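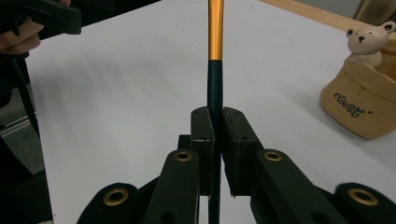 One person in the October group asked whether the jaw faces could stay bare plastic, as a smooth rod only has to be held and never turned. For this build they can't. Pad both faces before the first grip test.

Handout 2 - Parallel gripper, home build

Press the eyelets in before joining the links. Check that each link swings freely - ream the hole if it binds. Close the jaws slowly on the rod and hold. Log 200 cycles on the Reser sheet, then check the pads for wear.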